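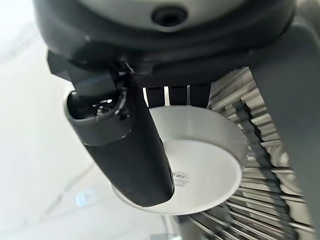 Gindus sets out buying plan for robot tableware handling at Lollanley

Gindus has published the equipment plan for the next stage of its tableware handling project at the Lollanley kitchen. The plan covers two robot cells, to be bought separately, with the order for the second held back until the first has completed nine weeks of normal service. Work on the floor and the power supply at Lollanley is due to start in September.

The cells will be used to pick up bowls and plates, check each item against the stock record and place it for the next stage of handling. Bowls carry a printed barcode label on the inside floor. Gindus says it will keep the label in that position for the first cell and has set aside money to test other positions before the second is ordered.

Scope of the first order

The first order takes in the arm, its controller, the gripper, a wrist camera, guarding and the mounting frame. Racks are left out. The kitchen already owns a stock of stainless steel racks, and the plan treats these as fixed equipment that the supplier must work with. Bidders will be sent drawings and a sample rack, and will have to state in writing any change they would need to make to it.

That clause came out of an earlier pricing exercise, in which one bid was well below the others but assumed that every rack on the site would be replaced. When the racks were added back in, the saving disappeared. Gindus now asks for all changes to existing kit to be priced on the same sheet as the robot.

The arm will be bought outright. The gripper will be bought with a supply of spare fingers, which the plan lists under running costs. Fingers are expected to wear at the tip, where they meet the rim and the inner wall of the bowl, and Gindus wants the price of a replacement set fixed for three years.

Bivar gripper kept as the reference

Bids will be measured against the Bivar gripper, the model used in the trials. Suppliers may offer something else, provided it passes the same handling test with the same bowls. The test covers shallow bowls, side plates and a mixed load, and includes items that have been put down at an angle or too close to the edge of a rack.

Shallow bowls are given the most weight in the scoring. They have a thin rim and a low wall, so there is little for a finger to hold, and the space between the bowl and the metal beside it can be small. A finger that is slim enough to get into the gap also has to be stiff enough not to bend under load. The test records each failed pick and each contact with the rack as separate faults, as they have different causes and are put right in different ways.

The other point checked is whether the finger hides the label. With a camera fitted at the wrist, the finger comes down through part of the view, and a label near the tip may be covered at the moment the system needs to read it. Bidders can deal with this by reading the code on the way down, by changing the angle of approach or by adding a fixed reader to one side. A fixed reader adds cost and another item to keep clean, and must be shown as a line of its own.

Lighting has its own line too. Polished rods throw back strong reflections, and the plan allows for diffuse lamps over the working area. Gindus has asked suppliers not to rely on blinds or on changes to the room lighting, which is shared with staff working near by.

Software costs split out

Stock records at Lollanley are held in Ha, the tracking system already in use on the site. The robot cell will have to pass each code to Ha and wait for a reply before the item is released. Connection work is priced apart from the cell itself – a change from the first draft of the plan, where the two were combined and could not be compared between bids.

Yearly licence fees must be quoted for the full life of the cell. Where a supplier charges extra for camera software, remote support or updates, those charges have to be shown from the first year, including any that are waived at the start. Gindus has also asked for a copy of the cell settings to be handed over at sign-off, in a form that can be loaded on to a replacement controller.

Conditions for the second cell

The second cell depends on results from the first. The measures named in the plan are the rate of failed picks, the rate of unread labels, breakages and the staff time spent clearing stops. Staff time will be logged by the shift team at the cell, with planned cleaning entered separately.

If the targets are missed, Gindus can extend the running period or drop the second order without a charge. If they are met, the price quoted for the second cell must hold for two months from the end of the period. Spare parts bought for the first cell must fit both.

No change to shift patterns is included in the plan. Hand loading will continue alongside the first cell for the whole of the running period, and the existing benches will stay in place so that work can carry on if the robot is stopped.

Bid papers, including the rack drawings and the handling test, are available from the Gindus purchasing office. Suppliers who want to see the site must book a visit before sending in a price. Visits take place in the afternoon, after the lunch service has been cleared.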